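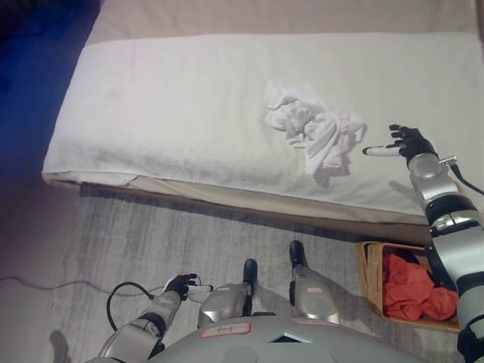 Progress report to the Dralden Fund
Misanholm Obituary Archive, second period
Prepared by Perrine Huet

Work covered

The grant pays for indexing the death notices printed in the old Jiltorby weekly and for putting the index where families can search it. We planned to finish 2000 notices by December. At the close of this period 900 are entered and checked. That puts us behind plan, mainly on account of the early volumes, where the print is faint and many notices run over two columns.

Each entry now holds the name of the deceased, age, town, date of death, surviving relatives as listed, place of service and place of burial. Maiden names have their own field. We added this after the first period, when searches for married women kept coming back empty.

Corrections

Families sent in 14 corrections. Most were misspelled surnames carried over from the printed notice. We leave the printed spelling in the transcription and put the corrected form in the index, so both can be found. In two cases relatives disagreed about a birthplace. Those entries have been left as printed, with a note.

Jacqueline Picard wrote the guidelines for recent notices. Street addresses of living relatives are left out, and a family may ask for a notice to be withheld. One has asked so far and it was taken down the same morning.

Rey cemetery records

Matching notices to the burial register at Rey has started. The register for the older section is arranged by plot, with no name list, so we are building one as we go. Stillborn children are often entered under the father's name only, and we have not settled how to index them.

Spending

Scanning came in under budget. Typing and checking went over, and we ask to move the unspent scanning money to cover it. The total does not change.

Next period

Finish the remaining 1,100 notices, complete the name list for Rey, and open the search page to the public. We expect to need until the end of April for the last volumes.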